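Midska Fan Weekend, signing hall: walk-round checklist, 29th June
Checked by Everett Van Dusen

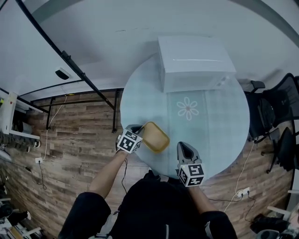

Ingrid Montoya wants it noted that the autograph queue may not cross the fire exit again, however famous the person at the front of it.

Fire exits clear: yes, once the life-size cardboard captain was moved. He now guards the cloakroom.
Hall capacity 343: sign up. Tickets sold for the guest talk, 343. Stewards evidently not counted as people.
Photo studio cables taped: partly. Tape ran out at the backdrop – more on order from Stedberg.
Stage steps: 4, all sound. Handrail wobbles. Fix before the guests arrive.
Prop weapons desk: staffed. Peace-bonding ties in stock, 178.
Costume width at doors, 90 cm limit: fail. Two dragons. Use the loading bay.
First aid room: open, key with Ingrid.

Recheck handrail and tape before doors.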